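Home Help Exchange > Painting and Finishes > Walls

Gray paint looks purple after dinner. Do I repaint or move?

Asked by Marjan Karimi, 11/30/18
Viewed 234 times

I painted our spare room in July. The color was sold to me as a light, neutral gray, and from breakfast until late afternoon it is exactly that. Then we turn on the lamps and the whole room goes the color of a grape popsicle. My husband says he can't see it. My husband also wore one navy sock and one black sock to his sister's wedding.

Details, for those who like them: two coats of Ballex eggshell over the builder's beige, no primer (I know), one window facing north, white ceiling, oak floor. The bulbs are whatever was on sale. I went through 68 dollars' worth of sample pots before picking this one, and every sample looked fine on the card.

The gray I was after is a plain pale one with nothing going on in it, next to something a bit darker:

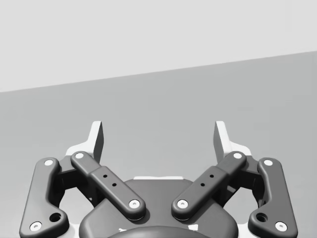
Pale gray over medium gray, the general idea

Is there a way to fix this without doing the room over? I'd like to have it settled before my in-laws sleep in there and say something polite.

2 answers

Answer from Kourosh Yazdani
Accepted

Put the roller down. Change the bulbs first, it's the cheapest thing you can do and it's a good bet they're the culprit.

Very few grays are just black and white mixed together. Most have a bit of blue, green, violet or brown in them, and the light decides which one gets to talk. North light is cool and pretty steady, so a gray with some violet in it can pass for neutral all day. Then you put a bargain bulb on it and the violet comes out and introduces itself.

Look on the bulb box for two numbers. One is the color temperature, in kelvins. The low ones are yellowish, the high ones are bluish like a dentist's office. You want something in the middle. The other is CRI, which is how faithfully the bulb shows colors. Get the highest you can stand to pay for. Cheap bulbs tend to be stingy here, and then your wall, your rug and your face all look slightly unwell.
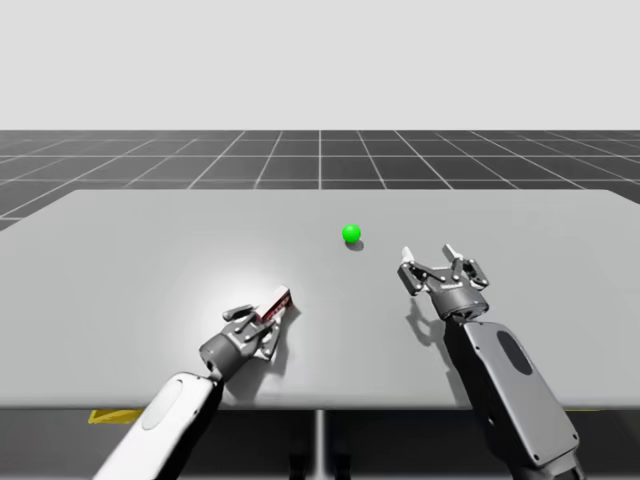
While you're at it, check what else is bouncing color around. A wall picks up whatever is near it. I spent a whole winter blaming a can of paint from Cabrera for what was really a red bedspread. An oak floor throws orange upward, and next to orange a cool gray looks bluer or more purple than it is. Throw an old white sheet over the floor one evening and see if the grape goes away. If it does, you need a rug, and rugs don't need two coats.

If you do end up repainting, don't judge from the card. Paint a big piece of poster board, leave a white border around it, and move it from wall to wall for a few days. Look at it at night with the lamps you own.

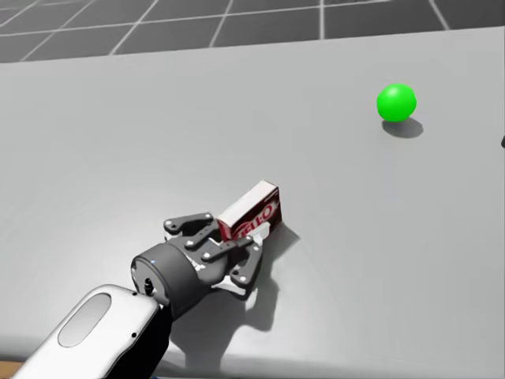 Also prime this time. Two coats probably buried the beige, but eggshell over who knows what is asking for peeling, and you'll be in there with a scraper when the in-laws pull up.

Comment from Marjan Karimi
Bulbs swapped. It's now lavender at worst, and only in the corner by the closet. Trying the sheet tonight. Husband still sees nothing.

Comment from Kourosh Yazdani
The corner gets the least light, so it'll always be the worst. Put a lamp there, or a coat rack.

Answer from Sepehr Kazemi

just go white. I had the same thing with a Savov gray and gave up, painted it white, took a morning. now it looks yellow at night but at least I expect that from white

Comment from Fatemeh Pakzad
Which white, though? There were 200 of them at my store and I left with a plant.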